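Chapter 4
Reading Still Water

I learned to fish on a stock pond outside Nevonport, and for the first couple of years I fished it badly. I'd walk straight up to the bank, stand on the highest, barest spot I could find (great view!) and heave a lure as far toward the middle as my arm would let me. Every bluegill and bass within 30 feet had already seen me coming. I caught a few anyway, which was the worst thing that could have happened, because I figured I was doing it right.

So this chapter is about looking before you cast. You've got your rod rigged from Chapter 3, your knots hold, and I know you're itching to get a line wet. Give me ten minutes first. Walk the pond slowly, well back from the edge, and draw it in your notebook. Mark the weeds, the shade, any fallen timber, the place where water comes in and the place where it goes out. It doesn't have to be pretty. Mine look like spilled noodles.
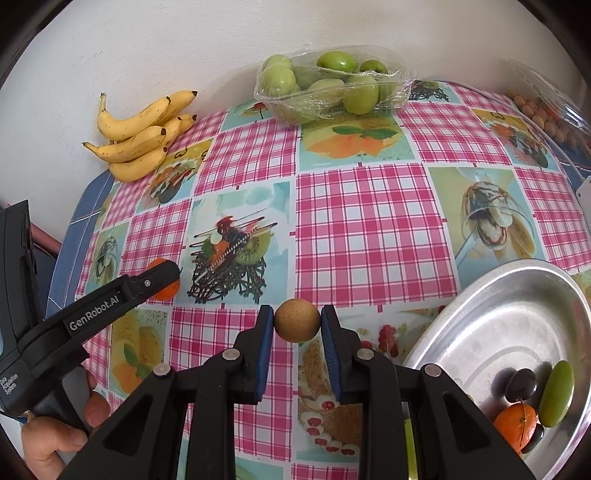

4.1 Where the Fish Hold

Fish in a pond want food, cover and water they can stand to be in, and they'll put up with a little less of one to get more of another. In March, when the deep water is still cold, I start on the north bank, where the sun has been working on the shallows all day. Bass slide up there in the afternoon and slip back down by evening. Come summer I flip that around and fish the shady side early, then go home when it gets hot.

The edges matter more than anything. I mean weed edges, shade lines, the drop where a muddy flat falls off into the old creek channel – any spot where one kind of water meets another. At Hillow, a pond I've fished more than any other, there's a weed line maybe two casts long, and in one season I wrote down 145 bass. All but 43 came from that weed line! The rest were scattered all over the place, and I had to work a lot harder for them.

Wind counts too. A light breeze pushes bugs and tiny floating stuff to the downwind bank, the minnows follow it, and the bigger fish follow the minnows. Casting into the wind is a pain, I know, but I'd still rather be over there with a tangled reel than on the calm side with a perfect cast.

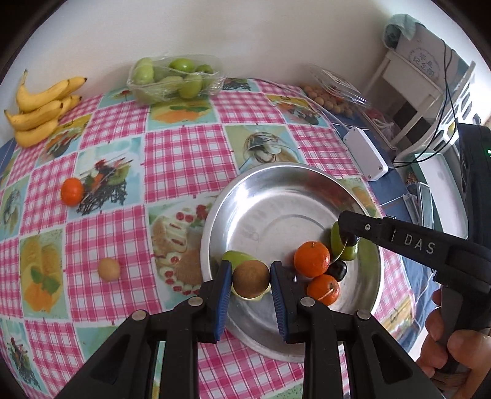 Morfudd Hughes sees it differently. The windy bank is fine for bass, she wrote to me after reading a draft of this chapter, but a beginner after crappie should find the sunken brush first and forget the breeze, since crappie will hang in the same brush pile for weeks. I've fished with her enough to take that seriously, and we'll get to brush piles in 4.3.

Before you read on, get out your pond map and circle two spots you'd try first. Use pencil.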